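Rasum, bibliothèque de scènes simulées pour bras manipulateurs : j'ai pris la licence à 248 euros et je l'utilise depuis trois semaines. Retour en quelques posts.

1/ Le pack testé s'appelle Dermont. Ce sont des chambres : un lit, quelques objets posés sur le drap, un bras Franka sur socle. On choisit les objets dans un catalogue de 577 modèles. Raquette, tablette, livre, oreiller, tout se charge sans retouche.

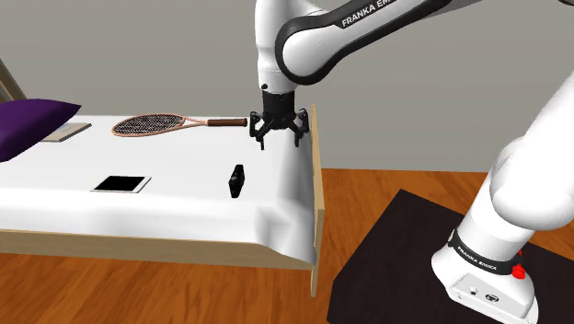
2/ Installation. L'archive pèse 2,747 Go, compter une demi-heure avec la conversion des textures. La doc n'existe qu'en anglais et le chapitre sur les collisions est trop court. J'ai dû reprendre deux fichiers de configuration à la main.

3/ Les caméras. On en place autant qu'on veut, avec des réglages enregistrés par scène. De près, les matériaux tiennent correctement : veinage du bois, ombres portées, tranche claire d'une planche ajourée. Le noir mat de la pince manque un peu de relief à mon goût.

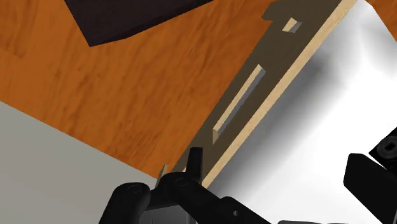

Kgomotso Sithole : Et les contacts ? Sur Zabala j'avais des objets fins qui traversaient le matelas une fois sur deux.

4/ Pas eu ce problème sur Dermont. J'ai lancé 1 000 épisodes de saisie, objets fins compris, et rien n'est passé à travers. Par contre le drap est rigide, il ne se déforme pas sous le poids. Pour du textile, il faut prendre autre chose.

5/ La vue large me sert surtout à vérifier la position du socle par rapport au lit avant de lancer une série.

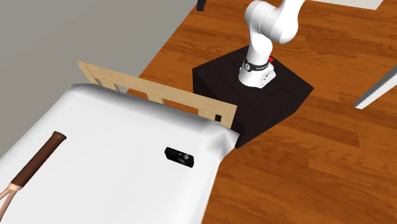

Le déplacement du socle se fait dans un fichier texte, en mètres. Une interface graphique est annoncée pour mai. Le support (Pranthorpe, qui distribue en Europe) m'a répondu en deux jours, en français.

6/ Je garde la licence pour la saisie d'objets rigides. Prochain essai avec les scènes de cuisine.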